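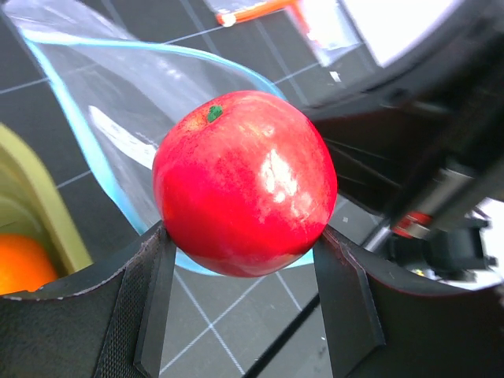
Re: Oakley custody filing, exhibit numbering

November 8, 2018
From: Golshifteh Naseri
To: Drusik court reporters list

Neville Ashworth wrote:
> The August order lists 16 exhibits. The clerk's index stops
> at 15. Which one do we cite in the Oakley story?

Cite the order. The index was typed before the husband's second statement was admitted, and the clerk has not reissued it. Exhibit 16 is that statement, 5 pages, unsealed.

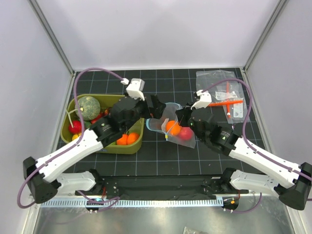 Reading time: 1 min

Two other points. The wife's complaint to police in Celau is a separate file and was closed without charges. Do not merge it with the custody case. Also, the $200 filing fee was waived, so the line saying she paid it has to come out.

Copies of the order are at the front counter. Ask for the family docket.

G. Naseri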